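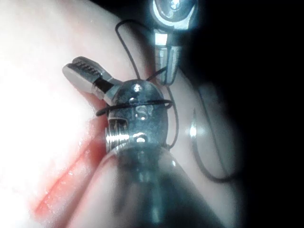

How Does a Lever Work?

A lever is a stiff bar that turns on a fixed point. The fixed point is called the fulcrum. When you push one part of the bar, another part moves. Levers are simple machines, and people have used them for thousands of years.

You have used a lever if you have ever played on a seesaw. The board is the bar. The post in the middle is the fulcrum. When one side goes down, the other side goes up.

The three parts of a lever

Every lever has a fulcrum, a load and an effort. The load is the thing you want to move or squeeze. The effort is the push or pull you give. Scientists sort levers into three kinds by looking at which part is in the middle.

First-class levers have the fulcrum in the middle. Seesaws and scissors are first-class levers. So is a crowbar.

Second-class levers have the load in the middle. A wheelbarrow is one. The wheel is at the front, the dirt sits in the tub, and you lift the handles at the back. Nutcrackers work this way too.

Third-class levers have the effort in the middle. Tweezers are third-class levers, and so is your forearm when you lift a glass of milk. These levers do not make your push stronger. They make the far end move farther and faster.

Why a long handle helps

Think about a heavy gate. If you push close to the hinge, it is hard to move. If you push at the far edge, it is easy. Your hand has to travel farther, but you don't have to push as hard.

At the old stone quarry in Feltatlow, workers used long iron bars to shift blocks before there were engines to do it. One block kept beside the quarry path weighs 1,094 pounds. Another weighs 718 pounds. A worker could not pick up either one, but could raise one edge with a long bar and a small rock for a fulcrum.

Jaws and joints

Many tools that grip have jaws that open and close. Pliers are two first-class levers joined by a pin called a pivot. The handles are long and the jaws are short, so a small squeeze from your hand becomes a strong squeeze at the jaws. Some jaws have little teeth to help them hold on.

Try it yourself

You will need a ruler, a pencil and two erasers the same size.

Lay the pencil on a table. Put the middle of the ruler across it.
Put one eraser on each end and slide the ruler until it balances.
Now move one eraser closer to the pencil. Which side goes down?

Words to know

Effort: the push or pull you put on a lever
Fulcrum: the point a lever turns on
Load: the thing a lever moves or squeezes
Pivot: a pin or point that something turns around

Next page: Wheels and Axles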